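THE SECOND LIFE OF THE POCKET TELEPHONE

Most households in Soltbridge keep a drawer of the same kind. It holds batteries of uncertain age, keys to doors long since replaced, and at least one mobile telephone that has not been switched on for years. The telephone was once the most used object in the house. It was retired when a newer one arrived, and it was kept in case the newer one should fail.

The Soltbridge Reuse Partnership began its work in January with a survey of 900 homes in the town and the villages to the north. The survey asked residents what they did with a telephone once they had stopped using it. The commonest answer was that they did nothing. Some had passed a handset to a child or an elderly parent, and a smaller number had sold one. Very few had taken one to the council's recycling point at Wikau Road, and several did not know that the recycling point accepted them.

The Partnership's report, published under the title Out of the Drawer, treats this as a matter of habit and trust. Residents who were asked why they kept an old handset spoke first of their photographs and messages. They were not certain that these could be removed, and they did not wish to hand them to a stranger.

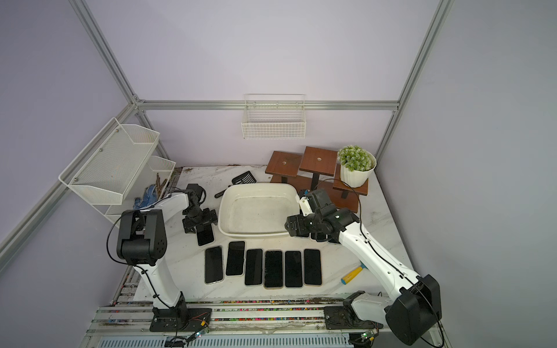 The second reason was value. A handset that cost a month's rent does not feel like rubbish, even when its owner has no further use for it. Residents told the survey that they intended to sell the telephone at some point, and that the point had not come. By the time they looked into the matter, the price had fallen so far that the effort seemed hardly worthwhile. The handset went back into the drawer, and its charger was put to use elsewhere in the house.

Repair was mentioned less often than the Partnership had expected. Soltbridge once had several shops where a cracked screen could be replaced while the customer waited. Two remain, both in the covered market. The owner of one of them, Kaewkla Repairs, took part in the preparation of the report and supplied a year of its job records. These show that screens and batteries make up the greater part of the work, and that customers seldom bring in a handset after it has been replaced. A telephone is repaired while it is needed. Once another has been bought, the fault is left as it is.

The report recommends that the council should offer a simple erasing service at the central library, carried out in front of the owner and free of charge. The service would run on 18 mornings in its first season and would be open to anyone with a library card. Those who wished to keep their handset could take it home again. Those who did not could leave it with the staff, who would pass it to a charity or send it for dismantling according to its condition.
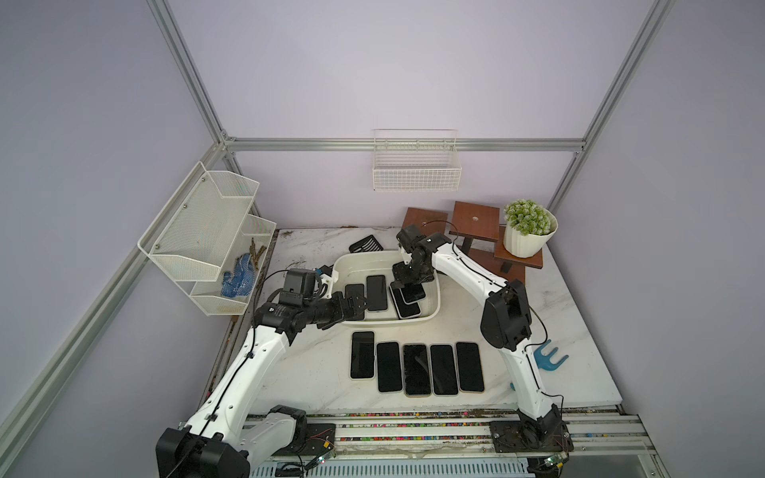
Jagadeesh Arumugam wrote to the Partnership during the consultation to say that the library was the right place, but that mornings were of little use to people on early shifts. He had kept his late father's telephone for 7 years, he explained, and would have brought it in long ago if someone could have helped him to save the voice messages first. He asked that the service should include copying as well as erasing, and that people should not be hurried.

His letter has been printed in full as an appendix, and the recommendation was altered in the light of it. The proposed sessions now include a number of evenings, and staff will be trained to copy pictures and recordings on to a memory stick supplied by the owner. The Partnership has declined to set a limit on the length of an appointment.

There remains the question of what happens to the handsets afterwards. Charities in the area have said that they can make good use of working telephones, particularly for people who have recently moved and have no means of contacting a landlord or a school. They are less able to deal with those that are locked, or for which no charger can be found. The report suggests a common store of chargers, to be held at the Cidik Centre on the ring road and lent out as required.

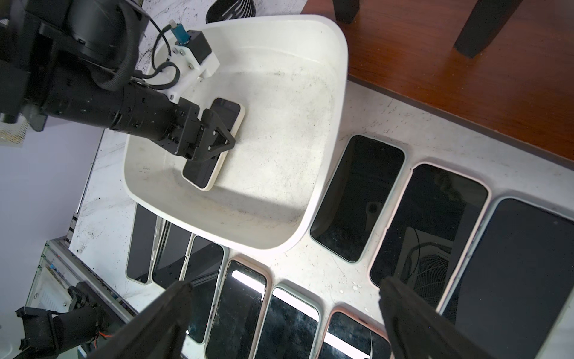 A smartphone in a cream-white case, with others laid screen-up.

Schools have also been consulted. Three primary schools asked whether old handsets might serve as cameras for nature walks, with no telephone service attached. The Partnership was in favour, provided that each handset had been erased at the library beforehand and that the school kept a list of those in its care. A trial at one of the three is to be paid for from the Partnership's small grants fund, which allows up to 40 pounds for each class.

The council will consider the report at its spring meeting. Officers have advised that the library service could be met from existing budgets, while the charger store would need separate approval.
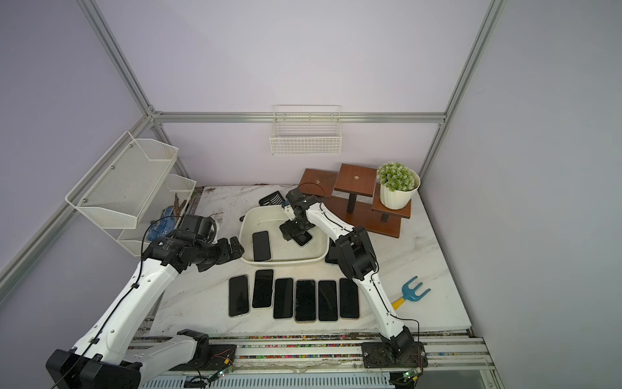
Before parting with a handset

Residents who do not wish to wait for the new service may prepare a telephone at home. The Partnership advises owners to copy anything they wish to keep, and to check the copy on another device before going further. They should then sign out of every account, remove the SIM card and any memory card, and use the option in the settings menu that returns the telephone to its original state.

A handset with a swollen battery should not be charged or posted. It should be taken by hand to Wikau Road, where the attendant will accept it at the office window.

Copies of Out of the Drawer may be read at the central library and at the Cidik Centre. Large-print copies can be requested at either desk.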